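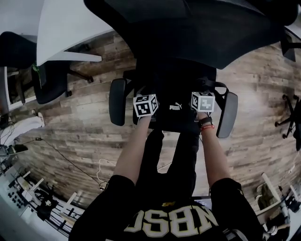
Silla de oficina negra con un artículo PUMA sobre el asiento.

Inicio Archivos Versiones Incidencias Licencia

Kassa – objetos dejados sobre sillas de oficina

Resumen

Kassa reúne 800 fichas escritas sobre cosas que la gente deja en una silla de trabajo: bolsas, chaquetas, carpetas, paraguas, cargadores. Cada ficha describe una silla y lo que tiene encima en un momento dado. El conjunto nació en la oficina de Murnley, donde se preparaba una norma interna de orden para puestos compartidos y hacía falta un vocabulario común.

Contenido

sillas.csv – tipo de silla, color, material del respaldo, reposabrazos, reposacabezas.
objetos.csv – clase de objeto, color, cierre, correa, marca legible si la hay.
posiciones.csv – asiento, respaldo, reposabrazos o suelo junto a la silla.
notas.txt – observaciones libres, sin normalizar.

Las tablas se unen por el campo id_ficha. Hay 47 fichas sin objeto, con la silla vacía, que se conservan a propósito y llevan el valor "ninguno".

Criterios de anotación

Un objeto se anota como bolsa cuando se distinguen al menos una costura o cremallera y un asa o correa. Si solo se ve tela oscura, se usa "artículo textil". La marca se copia tal como se lee, en mayúsculas si está en mayúsculas, y no sirve para deducir el tipo de objeto. 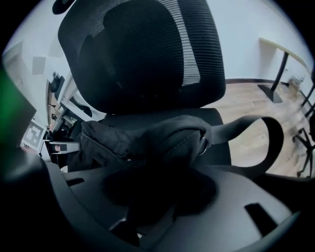

Las correas van en un campo propio. El valor "recogida" se usa si la correa queda sobre el objeto o debajo de él, y "suelta" si sale hacia un lado y forma un lazo. En la primera ronda Shewit Mamo y Natnael Fikre anotaron por separado las mismas 300 fichas, y casi todos los desacuerdos estaban en este campo. El negro sobre negro también dio trabajo: con malla y tela del mismo color es fácil perder el borde del objeto.

El reposacabezas se anota aparte del respaldo aunque los dos sean de malla. Los cables del suelo no se registran.

Limitaciones

Predominan las sillas negras con ruedas. Apenas hay taburetes ni sillas de visita. Los nombres de clase están en español y la equivalencia con la lista de Grusia es parcial: "bandolera" y "bolsa de deporte" comparten código.

Cambios

7 de febrero de 2019 – se corrige el campo material en 400 fichas, que tenían "rejilla" en lugar de "malla". Se elimina la columna peso, que estaba casi vacía.

Mantenimiento

Ursina Trummer revisa las incidencias. Para proponer una clase nueva, indique el nombre, una definición de una línea y dos id_ficha donde aparezca.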